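The laundry chair

A laundry chair is a chair, usually in or near the room where clothes are washed, on which cloth is put down between one stage of the laundry and the next. It is rarely bought for the purpose. Most laundry chairs began life as dining, desk or visitor chairs and drifted toward the washing machine after the rest of the set broke or was given away. The term covers the piece of furniture and also, loosely, the heap on top of it, and in many households the two have not been seen apart for some time.

The laundry chair should not be confused with the bedroom chair, which holds clothes considered too worn for the closet and too clean for the wash. The bedroom chair is a matter of opinion. The laundry chair has a job to do, even if it does it slowly.

Origins and names

Washday furniture is older than the washing machine. Benches and stools held tubs, baskets and wrung sheets, and the bench was generally put away when the day was over. Once machines allowed a load to be run at any hour, washday stopped being a day, and there was no longer an obvious moment for putting the bench away.

Names vary from house to house. "Folding chair" is in use but leads to misunderstandings with furniture stores. "The pile" is common. Jirayu Noiphan, whose short household guide Where the Towels Go is the nearest thing the subject has to a standard text, prefers "halfway chair" and uses it on nearly every page. It has not caught on outside the book.

Choice of chair

Almost any chair will serve, and almost any chair has. Some general points are agreed on.

Molded seats wipe clean, dry quickly and have no seams for lint to collect in. They are slippery, and a tall stack of T-shirts on a curved seat will find its way to the floor in the night. Upholstered seats grip well but hold on to damp, which they pass along to whatever is set down next. Woven seats leave a pattern on warm cotton. Slatted seats lose socks.

A backrest is useful for draping. A curved one is kinder to cloth than a square one, which puts a corner in the middle of a sweater that no amount of wearing will remove. Arms are a mixed blessing: they hold the heap in, so it gets higher.

Wheels are discouraged.

Noiphan gives 14 inches as the least depth of seat on which a bath towel can be folded without help from the knee. Owners of shallower chairs tend to discover the knee on their own.

Placement

The usual position is beside the machine, close enough to reach from the open door and far enough away that the door does open. The second condition is tested less often than it should be, particularly with front loaders. On carpet the chair stays where it is put and leaves four small dents when moved, by which later residents can tell exactly where it stood. On tile it creeps.

Some writers advise against putting the chair in the path to the dryer. Woo-jin Pyo, in an essay for the newsletter Brandada, argued the reverse: a chair that must be walked around is a chair that gets emptied. He later admitted in the same newsletter that he had been stepping over his since November.

Use

The chair has two accepted uses, sorting and folding, and one very common one, waiting.

In sorting, the load is brought to the chair and each piece is picked up, identified and sent on. A small bin or tray on the seat can take the odds and ends, though it gives up seat space to do so. Pieces that come out of the load in a ball are lifted high and shaken before anything else is attempted, as a fold made over a crease only adds to it.
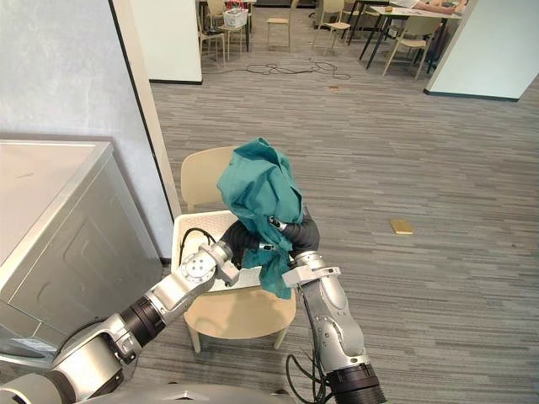 Folding on the chair

The seat is a poor table and should be treated as one. Small items can be folded flat on it. Larger ones are folded in the air, with the seat used only to catch the lower end. The steps most often given are these:

1. Hold the piece up by two corners and let it hang.
2. Bring the corners together, then run a hand down the open edge.
3. Lower the bottom third onto the seat.
4. Fold the rest down over it and turn the bundle so the fold faces out.
5. Take it away.

The fifth step is the one on which authorities and practice part company. Noiphan allows a folded stack to rest for 30 minutes. Fitted sheets are not covered by these steps, and the guide deals with them in a single sentence recommending a bag.

Common problems

Burial. Items at the bottom go out of season before they are reached.

Mixing. A clean load is set down on an earlier one of uncertain standing, and both must be washed again.

Visitors. A guest asked to take a seat may take this one. The custom is to move the heap to the top of the machine, where it will be in the way of the next load.

See also: Clotheshorse; Drying rack; Odd sock; Ottoman, misuse of

Contact the editors | Copyright 2025 Ilik Household Reference | Back to top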